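Progress report to the Plollberg Fund, second period
Prepared by Clodagh Tully, Stirnstead Basketry and Willow Project

## 1. Status

Work packages 1 and 2 are complete. Work package 3 (teaching) is running to plan. Work package 4 (the pattern record) is five weeks behind, for the reasons set out in section 4. Spending is within the approved budget and no transfer between headings is requested.

## 2. Willow beds

The lower bed at Flerlow was cut in February and replanted in part. A total of 1,522 cuttings went in, of which 306 had failed by the June inspection. Losses were concentrated in the two rows nearest the ditch, where water stood for most of April. Finbarr Egan has since cleared the outfall and raised the ends of both rows. The gaps will be filled this winter from our own stock, at no cost to the grant.

Rust was found on one variety in July. Affected rods were cut out and burned. The neighbouring rows were inspected weekly until September and showed no further signs. We do not propose to replant that variety.

The upper bed was left uncut for a second year, as agreed, to give heavier rods for frames and handles. Diameters at the butt are acceptable. Several stools have thrown branched rods, which are of limited use, and these will be cut hard in the next season.

## 3. Teaching

Two courses were held in the period, one on round stake-and-strand work and one on rectangular forms. The second was new. It was requested by former students who had found that squared work is poorly covered in the usual handbooks, particularly the turning of corners and the finishing of a plaited border over them.
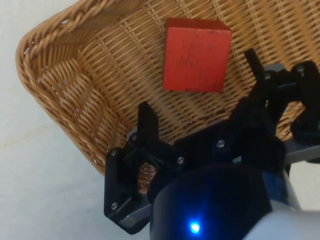
Mareike Baumgart taught both courses. Her written notes for the rectangular course run to 40 pages and have been checked by Niamh Madigan, who will teach from them next year. The notes need a further section on estimating material. Students on the first session ran short of fine weavers on the second day and had to wait while more were soaked.

Attendance on the round course was good throughout. The rectangular course lost two students after the first Saturday, both of whom said the travelling was too much in one day. We have moved the start to 10.30 for the next run – this allows for the later bus.

Fees covered the hire of the room and all materials. The grant met tutor time only.

## 4. Pattern record

The record is meant to hold a measured entry for each basket in the study collection, covering overall dimensions, base construction, side weave, border and condition. At the close of the period 60 entries were finished and checked.

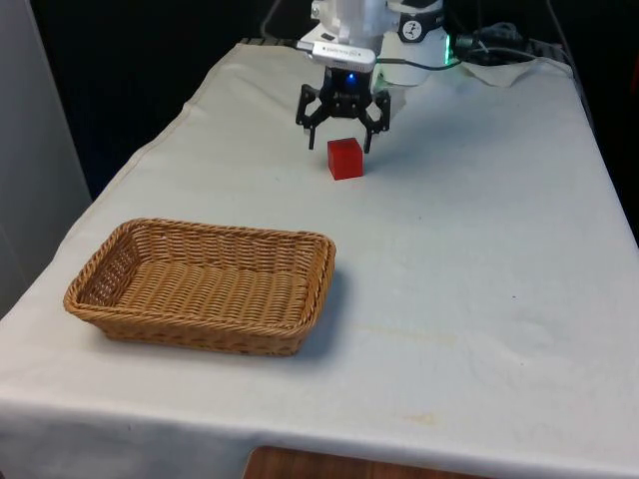 The delay has two causes. The first is that the original form had a single field for weave. It proved too coarse, as many pieces use one weave for the base and another for the sides, and the form was revised after the first month. Entries made on the old form had to be reopened and completed. The second is that Barrett Bellamy was away for most of August and his checking was not covered.

The revised form separates base, wall and border. It also adds a field for repairs, with the position given by side and distance from the nearest corner. Dimensions are taken outside the border at the widest point and again at the base. Where the two recorders disagree by more than five millimetres the piece is measured a third time.

Terms remain a difficulty. Local names for the same border differ between our sources, and the Ionescu list, which we adopted at the outset, is thin on rectangular work. We have added working terms where needed and marked each as ours.

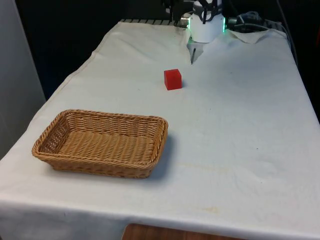 Storage of the finished entries has been settled. A paper copy is kept in the project office and a second set of files is held off site, refreshed at the end of each month.

## 5. Next period

- Fill gaps in the lower bed and cut the branched stools in the upper bed.
- Add the section on estimating material to the course notes.
- Run the rectangular course again with Niamh Madigan as tutor.
- Recover three of the five weeks lost on the record by having two people trained to check entries.

We ask the Fund to agree a revised date for the end of work package 4, one month later than the present one. No further money is sought. The statement of spending and the planting plan for Flerlow are sent separately.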